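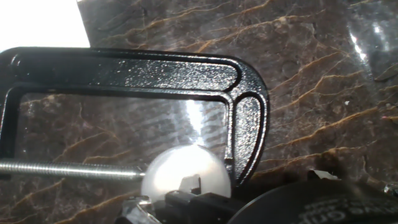

Issue 38

News > Company > Tools

October – by Josefien Van Hecke

Van Rooij opens its second hand tool store in Arport on Saturday. The store has 474 products on the shelves, from clamps to small saws, and a repair desk run together with Urkex. Customers can bring old tools for sharpening – the first 100 pieces are free of charge. The team of Van Rooij is glad to welcome all neighbors from nine in the morning. Parking is behind the building.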